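About Pandik

Pandik teaches robots to sort and handle small electronic parts, and we do it the slow, friendly way: a person shows the robot how. We work out of a former print shop on Gilbert Street, with big windows, terrible parking and the best workbenches any of us have ever had!

We started with 2 arms and a borrowed desk. The idea came from repair work. Several of us used to take apart old devices for reuse, and we kept running into jobs that were dull for a person and hopeless for a machine running a fixed script. A loose wire never lies the same way twice. You can write a thousand rules about where it might be, or you can sit down at the controls and pick it up a few hundred times while the robot keeps a record of what you did. We tried both. The second one was a lot more fun, and it got us further.

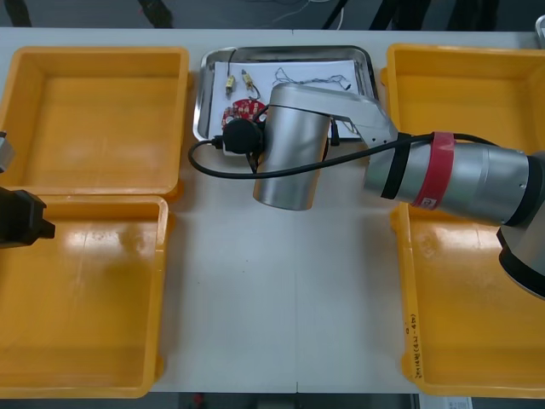

A session usually begins at 9 in the morning with a task card. The card says what goes where and what counts as finished, and it leaves the how to the operator. One person drives and another watches, and they swap when the driver's hands get tired. We record every attempt, including the ones where a part gets dropped or somebody changes their mind halfway. Those clumsy attempts used to go in the bin. Now we keep them and tag them, and they have turned into some of our favorite material (a robot that has only ever seen perfect grabs has no clue what to do after a bad one).

Our current big project is called Brikuleo. It's a collection of sorting and picking tasks using real parts, with all the tangles left in. As of June it holds 2,883 recorded demonstrations across 152 task cards. Each one was done by a person in this building, at the controls, watching what the arm was doing and steering it along. We're very proud of that number, and we still argue about which cards need redoing.
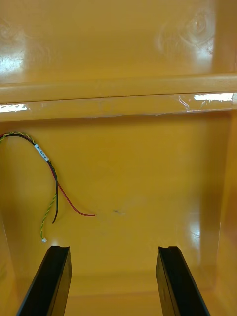 Wires are the subject we can talk about all day. They're soft and springy, they cross over each other, and they never quite stay where you put them. New operators tend to go straight for the middle of the bundle, and our old hands will tell you to look for the ends first. With a red wire, a black one and a twisted yellow and green pair all coming off the same bundle, the tiny white connector on the end of the pair can be a very different grab from a bare stretch of wire. Shiny yellow plastic makes it harder again, with white glare showing up on the walls. We like it that way. Workshops have overhead lights and glossy bins, and we want our robots to have met both.

You don't need an engineering degree to be good at this. Our operators have come from sewing, dental labs, bike repair and one very busy bakery. What they share is patience with small things and a willingness to say "let me try that again." Training takes 3 weeks, and most of it is spent at the controls. By the end, people have opinions about grip angles and will defend them at lunch.

We also share what we learn. Firnbridge, our visitor program, brings school groups and local repair clubs into the shop in the afternoons. Everyone who comes gets a turn at driving an arm, and there is always a cheer when somebody lands their first clean pick. If your class or club would like to visit, send us a note through the contact page and tell us how many are coming and what ages they are. Closed shoes, please, and tie back long hair.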